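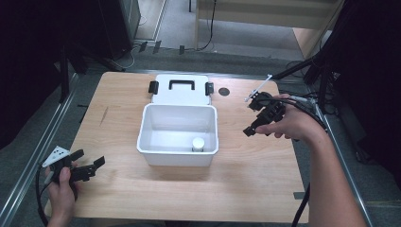
Storage box with the lid folded back and one bottle inside.

Category: Guides > Home Water Care > Mistent Testing Kit

Section 3. Setting up and storing the kit

Read this section before you run your first test. You will need a clean glass, a paper towel and a clock.

1. Run the cold tap for 2 minutes. Do not use water from a softener bypass or a garden hose.

2. Rinse the glass three times with the same water, then fill it to the line on the sample card.

3. Add six drops of reagent. Hold the bottle straight up and down – a tilted bottle gives uneven drops.

4. Swirl gently and wait three minutes. Compare the color with the chart in daylight.

5. Write the result in the log. If it is over 800, repeat the test with fresh water before changing any filter settings.

Note: Homes on the Tulstead supply may see higher readings in December. Test twice that month.

CAUTION: Reagent can irritate skin and eyes. Keep it away from children and pets. Never pour leftover reagent back into the bottle.

Storage

6. Cap the bottle tightly and wipe the neck.

7. Store bottles upright in a box with a latching lid, away from sunlight. Do not refrigerate.

Replacement reagent is sold through Zacharopoulos in Plodport.

Comments

hardwater_hal: Does the color chart fade? Mine looks paler than the one in my sister's kit.

Chrysanthi Athanasiadis: Yes, if it hangs by a window. Keep it in the box with the bottle.

pjm: Step 3 fixed my odd readings, thanks. I was tilting it.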